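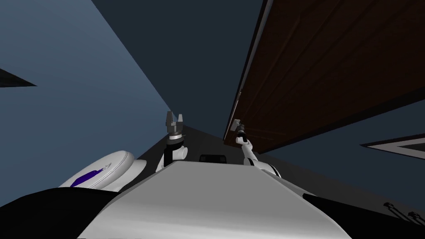

Ilze Kalnbērza

Figura 2. Tonos claros y negros contiguos en una imagen sintética. El panel blanco se aclara hacia su borde superior y se oscurece hacia abajo.

4.2. Pérdida de los grises claros en papel reciclado

En la sección anterior se ha tratado el negro pleno. Los grises claros presentan una dificultad distinta, porque dependen en mayor medida del color propio del papel. El papel Getico, que tiene un fondo ligeramente amarillo, reduce la distancia entre el blanco y el primer tono imprimible. Una transición suave como la del panel de la Figura 2 exige muchos tonos intermedios en una zona estrecha, y es en esta zona donde el punto de trama se hace visible para el lector.

El corpus contiene 457 láminas, todas impresas en el taller de Tiltard con la misma tinta. De cada lámina se tomaron lecturas de densidad en las zonas claras, en las medias y en las oscuras, hasta un total de 2985 lecturas válidas. Las láminas con manchas de humedad fueron excluidas antes de medir.

Los resultados muestran que la ganancia de punto es mayor en el papel Getico que en el papel estucado Drallton. En los tonos medios la diferencia es pequeña y puede corregirse con la curva de salida. En los tonos claros, en cambio, la corrección produce un salto – el gris más débil desaparece y el siguiente queda demasiado marcado. Este comportamiento coincide con lo observado en las pruebas preliminares de diciembre, aunque en aquel momento se utilizó otra trama.

Se debe señalar una limitación. Las lecturas fueron realizadas con un solo densitómetro, calibrado al inicio de cada jornada, y no se dispone de una segunda serie para comparar. Tampoco se ha estudiado el envejecimiento del papel, que según nuestra experiencia en el archivo Thoroddsen modifica primero el fondo y después la tinta. Por este motivo, los valores que se presentan son válidos únicamente para láminas recién impresas.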